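Skestham Community Help
Robots and small automation
Posted 8/23/26 by benchcell_mesolmont

Memory card insertion cell drifts off the slot after a couple of hours, where do I start?

We have a small cell at our Mesolmont shop that puts circuit cards into desktop computers. One arm, one gripper, a slatted aluminum table. The computer lies on its side with the panel off. The arm picks a card out of a printed holder, carries it over to the case, lines it up with the slot and pushes it down.

First thing in the morning it works fine. After 2 hours or so of running, the card starts touching down a little to one side of the slot. The force limit trips, the arm backs off and the program stops. If I re-teach the insert point it runs well again for a while, and then the next morning the new point is off in the other direction.

What I have already checked:

- Gripper fingers are tight and the pads are fairly new.
- The arm bolts were checked in January and I checked them again last week. None had moved.
- The table does not rock.
- The payload setting includes the gripper and cable.
- Same computer model every time. They go against a stop on one side and I slide them up to it by hand.

The holder is 3D printed, plain gray plastic, held to the table with bolts and slot nuts. I printed it myself from a file that came with the Prustton starter kit. I have not changed anything in it.

I would like to stop re-teaching this thing every day. Is it the arm warming up, or the holder, or something else? I don't have a vision system and there is no budget for one this year.

benchcell_mesolmont

slotnut_greg_no_more

Re-teaching is hiding the problem. Put the old points back before you do anything else, otherwise you are chasing two errors at once.

Since it is good when cold and off when warm, and then off the other way when cold again, I would look at the arm first. Small arms grow a little as the joints heat up. It isn't much, but a memory slot doesn't give you much either. You can test for it without any special tools:

1. Fix a pointed pin to the table close to where the computer sits. Leave it there for good.
2. Make a matching pin that the gripper can hold, and a program that brings the two tips almost together.
3. Run that program cold, first thing, and write down the position you need to get the tips lined up.
4. Run your normal job, stop every half hour, and repeat the check.
5. Keep going until the numbers stop changing.

If the numbers move and then settle, it is warm-up. The cure is to run the arm through the same moves with no card for long enough to reach the settled state, and teach your points only after that. On ours at Trajkovski the warm-up is 10 minutes at working speed and we repeat it after lunch if the cell has been standing. Yours may need longer. Use the numbers you wrote down and don't copy mine.

If the numbers do not move, the arm is fine and the error is in the holder or in how the computer is placed. Then check these:

- Pick up the card, bring it to the pin, and see if the card edge is in the same place in the fingers each time. A holder that has worn loose lets the card lean, and the gripper closes on it leaning. The card then arrives at the slot at an angle.
- Take the computer out, put it back against the stop, and check the slot position with the pin. Do it several times. A single stop only fixes one direction. The case can still turn slightly or slide along the stop.

I would add a second stop at right angles to the first and a clamp that pushes the case into the corner. Put the stops against the metal of the chassis. The plastic front flexes.

One more thing on the table. Slatted profile is fine but the slot nuts can creep if they were tightened with chips or dirt in the groove. Take them out, clean the groove, put them back, and draw a line with a paint pen across the edge of the holder and onto the table. If the line ever breaks you know the holder moved.

rj_cellnotes

Had the same thing. Turned out to be the cable. Ours ran from the gripper up and back over the arm and it was tied too tight, so at some wrist angles it pulled. Give it more slack and see.

Also check the force limit isn't set too low.

quietshift

Agree with most of the long answer above. I'd do it in a different order because the holder check takes five minutes and the warm-up test takes a morning.

Printed holders are a wear part. We treat them that way. Each one gets a date written on the bottom, and when a card can be wiggled with a fingertip it goes in the bin and a new one goes on. Things that helped with ours:

- Print it flat side down, with more walls than the default. The thin lips around the slot are what wears.
- Don't leave it under a hot lamp or in the sun. The cheaper plastic softens at lower temperatures than people expect, and a tall post on a flat base will lean before you notice. Check the post with a square.
- Put two locating pins through the base into something solid, so that a new holder drops in where the old one was. Bolts alone won't locate it.

For the insert move itself, don't go straight down at full speed to a taught point. Stop about 5 mm above the slot, slow down, and use a small search. Ours moves down until it feels light contact, then shifts side to side a little until the card drops, and only then pushes. With a search like that, a small drift stops mattering. If your controller has no force search you can fake one with a few taught points on either side of the slot and a contact check at each, but it is slow.

And open the slot latches before the arm starts. We had a run of trips that were blamed on drift when a latch had been left half closed. It is now the first line on the sheet taped to the cell: latches open, loose wires tucked away from the slots, case against both stops, clamp on.

The force limit should stay where the card maker's guidance and your own tests put it. Raising it to get past a trip is how you crack a board. If you have to raise it to finish a shift, something is out of line.

Weekly on ours: wipe the pads, check the paint line on the holder, run the pin check, look along the cable for shiny spots where it rubs. Write the pin numbers in the same notebook every time. After a couple of months you'll see what is normal for that arm, and a bad week will be easy to spot.

benchcell_mesolmont

Thanks. Put the old points back this morning. The card does wiggle in the holder, more than I thought, so I'm printing a new one with extra walls tonight. I'll do the pin test whichever way that goes. I also only have the one stop, so a corner and a clamp are next. Will post the numbers when I have them.

We use cookies to keep you signed in and to remember your forum settings. By continuing to use this site you accept our cookie notice.

Contact | Copyright Skestham Community Help | Back to top 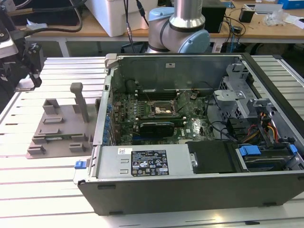
Should the pin check be done before or after the warm-up run?

Do it after the warm-up, at the same point in the shift each week, so the readings can be compared with one another. A cold reading is only useful when you are measuring how far the arm drifts as it heats up.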